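From: Catalina Ojeda
To: seed-store list
Subject: Re: cucumber seed, fermentation time and germination counts
Date: 1 September 2026

Valter Cardoso wrote:

> Catalina, I've been through the Grasemstead sheets and I can't reconcile
> the cucumber lots with what the rest of us are getting. You list lot 409
> as fermented for two days and germinating well after storage, and lot 201
> as fermented for four days and germinating poorly. We routinely go to
> three days at Trinness and see no loss at all. Is the difference the
> time, the temperature, or how ripe the fruit was when it was opened? The
> sheet has a column for fruit stage but it's blank for both lots.
>
> Second question. Is anybody still drying on paper? I was told to stop
> years ago and I've forgotten the reason.
>
> Valter

Valter,

The blank column is my fault. The fruit stage was recorded in the field book and never carried across to the sheet. Lot 409 was taken from fruit that had gone fully yellow on the vine and was then held under cover until the skin gave under the thumb. Lot 201 was picked at the end of the row when the vines were already dying back, and the field book has it as "mixed, mostly yellow, some green at the stem end". I would put most of the difference down to that. Seed from a cucumber at eating stage is not mature, and no amount of care afterwards will fix it. The coat is thin and soft, the embryo hasn't filled, and a good share of it will float.

The time in the bucket matters as well, but it can't be read apart from temperature. The shed at Grasemstead gets warm in the afternoon and holds it overnight. Two days there gets a lot to the stage where the gel has let go of the seed and the pulp has risen. Four days was too long. When I opened the bucket for lot 201, a few seeds had split at the tip, and I should have thrown the lot out then and there. I gather your room at Trinness is on the south side and stays cool. Three days for you may be less fermentation than two for me.

My suggestion is that we stop recording days as the primary figure and record the end point. The end point I use is: rub a pinch of seed between finger and thumb under water. If it feels slippery, leave it. If it feels slightly rough, rinse it at once. Days and shed temperature can go in the notes.

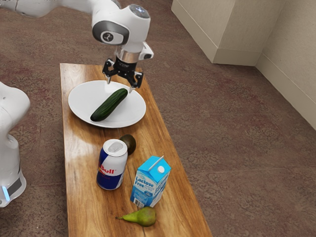
Cucumber notes, page last changed: 1 September 2026

The revised procedure is on that page and is copied here for anyone who reads the list by digest.

Selection. Mark the fruit to be kept early and leave it on the vine. Don't take from a plant that has shown mosaic on the leaves, even if the fruit itself looks clean. Take from as many plants as the row allows. Cucumbers are less prone to inbreeding trouble than maize or the brassicas, but there is no gain in narrowing a lot that's already small.

Isolation. Bees will carry pollen a long way, and the distance given in the old handbook assumed open paddock with nothing flowering in between. For a single variety we have been using 800 metres, with a windbreak if there is one. If two varieties have to be grown closer than that, hand-pollinate. Tape the female and male flowers shut the evening before they open, cross them early in the morning, tape the female again, and tag the stem. Untagged fruit from those rows goes to the kitchen.

After-ripening. Hold the picked fruit in shade for up to two weeks. Turn it. Remove anything that leaks.

Extraction. Cut lengthways, shallow, so the blade doesn't go through the seed cavity. Scoop the seed and gel into a food-grade bucket. Add a little water only if the pulp is too stiff to stir. Too much water slows the ferment and encourages sprouting.

Fermentation. Cover loosely. Stir morning and evening. A white film on top is normal. Finish by the rub test above.

Rinsing. Fill the bucket, stir, let it settle, and pour off the pulp and whatever floats. Repeat until the water runs clear. Floaters are discarded without exception. I know Fandton keeps theirs as a second grade, and I still think that's a waste of packets.

Drying. To answer your second question, the trouble with paper is that the seed bonds to it. You then either tear the coat getting it off or store it with bits of paper attached, and the paper holds moisture. Use fine mesh on a frame, or a glazed dish if the lot is small. Spread the seed one layer deep and move it about several times on the first day. Keep it out of direct sun. A fan on low is fine, but an oven isn't, at any setting. The seed is ready when it snaps instead of bending.

Storage. Envelope inside a sealed jar, with silica gel, in the cool room. Write the lot number on the envelope as well as the jar. We have had lids swapped.

On the counts. The germination figures in the sheet came from rolled towels, one roll per lot, which is thin evidence for a claim of any kind. I have enough of both lots left to repeat the test properly, with replicates, and I'll do it once the incubator is free of the Pinheiro tomatoes. If you can send me a portion of your three-day seed, I'll run it alongside. Please include the fruit stage, and the variety name as it appears on your original packet. There are two lines going about under the same name and they aren't the same colour at maturity.

A related matter for the larger growers. The bulk lot from Fandton was entered as 2000 grams and the jar plainly doesn't hold that much. Either the figure was meant for the whole delivery or somebody weighed it before drying. Could whoever filled in the form in June check and write to me off list? I've left the entry as it stands, with a query beside it, and I won't split the lot until it is sorted out.

Lot 201 is withdrawn from distribution. If you received any, sow it thickly this season or compost it, and don't pass it on.

Valter, one thing you might check at your end: are you rinsing with tank water or town water? I've seen it argued that chlorinated water at the last rinse cuts down surface mould during drying. I have no data either way and have only used tank.

Catalina Ojeda
Grasemstead seed store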